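Hand-held grippers and the folding line: what has changed at your site?

Forum: Textile care and returns handling > Plant and equipment

ribstitch_44 wrote:
Returns site, knitwear mostly. We check, refold, bag and restock. Management have bought two folding cells from Prollitz for bay 3, and before those go live the folders are recording demonstrations with hand-held grippers. You hold the tool, work the jaws yourself and fold the garment as you would by hand, only with two fingertips where you used to have ten. The recordings go to train the cells.

My interest is in the job side. Folding was paid on piece rate here. Recording is paid by the hour, at the grade below the top piece rate earners. Fast folders lose money on it, slow folders gain. Has anyone had this settled in writing?

Posted 07:40

bunnag_bay wrote:
We did ours in the Bunnag depot last year. Hourly for the trial, then everyone on hourly for good. The piece rate never came back. Get the end date of the trial in writing before anyone picks up a tool.

On the technical side, what garments are you recording? Ours began with towels and stayed on towels for months. Knitwear was left out completely.

Posted 08:15

ribstitch_44 wrote:
Jumpers from the start, which I think is the wrong order. Some of it is done on tables and some on beds, as they want soft surfaces in the set as well. A bed gives under the garment, and if there is plastic on top the garment slides when you push it. Ribbed knit is awkward because the edge rolls over and you have to decide which layer you are picking up.
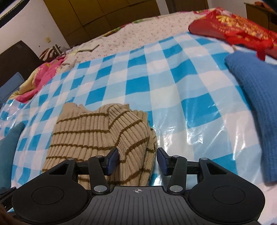 Striped rib knit, jaws open, left fingertip at the edge of the garment.

By hand I would flatten that rolled edge with my palm and not think about it. With the gripper it is a separate move: close on the edge, lift, set down, open. Each of those takes time, and that time is why the piece rate can't be applied to it.

Posted 08:52

Tannoy wrote:
I disagree that it is the wrong order. If the cell only ever learns towels it will be put on towels, and towels are the easy money for the people on piece rate. Let it have the jumpers. Nobody on my shift wants them.

Posted 09:30

ribstitch_44 wrote:
On my shift people do want them. Knitwear pays more per item because it is slower, and a good folder makes it back. It depends on how your rates are built.

Posted 09:41

n_echevarria wrote:
Nuria Echevarría, shift lead at Dridau, using my own name as I am repeating things I have already said in meetings.

Our figures for the recording period: 2,243 folds recorded, 1,290 accepted. The rest were rejected at review, mostly for the garment leaving the view or the fold being restarted half way. The folders were not told this until the end. They had assumed every fold counted. If your hourly pay has any bonus tied to accepted recordings, ask for the rejection reasons daily, with the clip.

Second point. The people who recorded were asked to keep a steady pace and not to correct small faults. Good folders correct small faults all day, and several found it unpleasant to leave a sleeve wrong on purpose. We changed the instruction so that corrections were allowed if made before the next fold. Sleeves are where it matters most, as a cuff will bunch and stay bunched under the body.
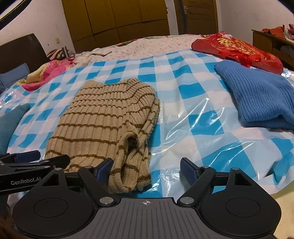 After the change the complaints stopped, though the recordings got longer and the firm supplying the cells was not pleased. I would still do it the same way. The cell has the correction in its training now, and the folders were not being asked to do bad work.

Third, wrists. Holding the tool out in front of you for a whole shift is heavier work than folding. We went to two hours on recording, then a swap to bagging.

Posted 11:05

bunnag_bay wrote:
Agree on wrists. We had no rotation and lost people to light duties.

Tannoy wrote:
Two hours then swap is fine if there is bagging to swap to. Our bagging is already automatic (Fukent line, jams on anything thick). Those of us left would be swapping from the gripper to clearing jams. I'd sooner hold the gripper.

Also, who looks after the cells once they run? At our place it was offered to the fitters first and the folders second, and the fitters took all of it. I think the people who did the recording should have first refusal.

Posted 12:20

n_echevarria wrote:
We argued for that and got half. Cell minding is split between fitters and folders, with the same grade for both. The folders are better at spotting a bad fold and the fitters are better at clearing faults, so the pairs work. Headcount on folding did go down, by people leaving and not being replaced. I don't count that as no job losses, although the company does.

Posted 12:58

ribstitch_44 wrote:
Thanks. I am taking three items to the meeting: end date for the hourly rate, rejection reasons with clips, and first refusal on minding. Rotation I will raise with the safety rep separately. Will post what we get in August.

Posted 13:10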